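Print this page | E-mail this article

Filed under: Site Visits, Assembly & Packing

August 30, 2025
By M. Grímsdóttir

Vateo opened its Ostton plant to visitors for one afternoon this month, and I went along with a group from other small manufacturers in the area. The plant employs 156 people. It makes light household furniture and stands, mostly sold flat in a box. I had been there once before, when all the assembly and checking was done by hand, and I wanted to see what the arms had changed.

We signed in, got our shoe covers and were taken through receiving first. There is little to report from receiving. Pallets come in at one end, get scanned and go up on racks. The forklifts still have drivers. One man told us the scanners had saved him a lot of walking and cost him a lot of chatting.

The trial assembly area is where most of the visitors slowed down. Every new product is put together there before it goes on sale, to find out whether the parts fit and the instructions make sense. People used to do all of it. Now two-armed stations take the repeated builds, and the staff set them up, step in when a part jams and write the reports.
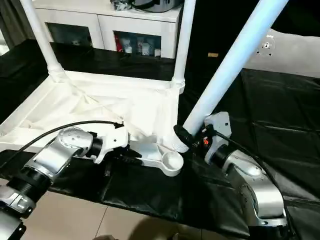

Staffing was what I had come to ask about, and the answers were fairly open. No one was let go when the stations came in, but two people who left were not replaced. The rest were retrained over 48 hours of paid class time, spread over several weeks. One woman who had built samples for years said her wrists were better and her days were longer — she meant they felt longer. Screwing a pole into a threaded connector is a small job, and she used to do it all shift without thinking. Now she has to work out how the arm should hold the pole, and at what angle, and that takes her full attention. Fabric, she said, is still the hard part, as it never hangs the same way twice.

The pay question came up, of course. Retrained staff moved up one grade. The packers did not, and a packer told me so before I had asked.

Packing itself is still by hand. The line does 400 boxes on a normal shift, and the supervisor said he had no plans to change it before October, when a carton folder arrives from the sister plant in Stultby. He expects complaints about the noise.

Coffee was in the canteen afterward. The shift board there listed 172 open training places across both plants, most of them for station setup. Visitors can ask at the front desk about the next open afternoon — the bus from Ostton station stops at the gate.

Print this page | E-mail this article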